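Print | E-mail
January | By Bimla Nigam

Opposition leader visits Irnau plant

Party leader Pankaj Srivastava toured the Mestex plant in Irnau and met six of its shop delegates. The plant employs 700 people.

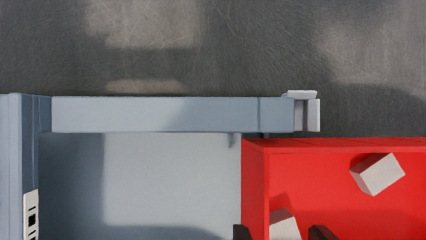
A red bin beside the scratched work surface.

Mr. Srivastava declined to say whether he would seek the presidency again. He repeated his pledge to hold a vote on pension reform.

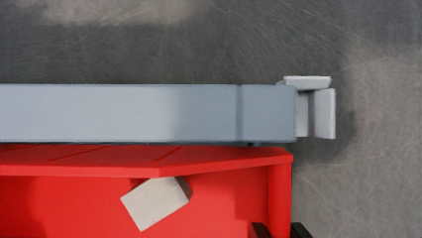
Arm with light gray gripper fingers.

The delegation left for Brunton at 3 p.m.

Contact | Back to top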